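Wrist camera keeps reporting a person by the TV stand, arm stops dead

ywojcik_i
Posted Jan 27, 2026
Running the tidy-up routine in our mock living room. Whenever the gripper gets near the TV stand, the Miretel stop layer trips on "person detected" and the arm locks up. 23 trips since I started logging. Support blames reflections and wants to sell us the Dudberg sensor kit. Anyone seen that fix work?

arrieta_owner
Had the same trips. Bought the kit, still got them. Save your money.

shen.yl
A reflection is a fair guess, though. A glossy screen that's switched off is close to a mirror. Did you try a sheet over it?

ywojcik_i
Yes, for 2 runs. One tripped, one didn't, so that tells me nothing.

erport_tech
Drop the confidence cutoff for the stop layer and move on. We did that in August and got through 1000 cycles without a stop.

shen.yl
Without a stop, or without anybody walking in? Those are very different tests. Please don't loosen a people detector to make a log look cleaner.

erport_tech
It's a slow arm in a test room. A detector that cries wolf gets switched off by the first annoyed operator, and then you have no protection at all.

arrieta_owner
You're both guessing. My bet is the wall mural. Painted windows, a house, fake depth all over the place. I wouldn't trust any depth estimate in front of that.

shen.yl
Maybe, but then it should trip along the whole wall. Ignacio, can you post wrist views from that corner? With the TV in them, please.

ywojcik_i
OK, three from the same corner. I still don't buy the reflection story – the support guy never asked for a single picture before he quoted me 1550 for the kit. 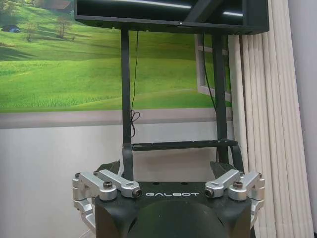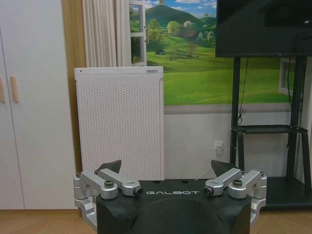
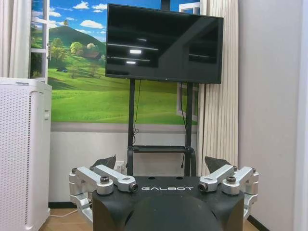 Wrist camera views, TV off, mural behind the stand in all three.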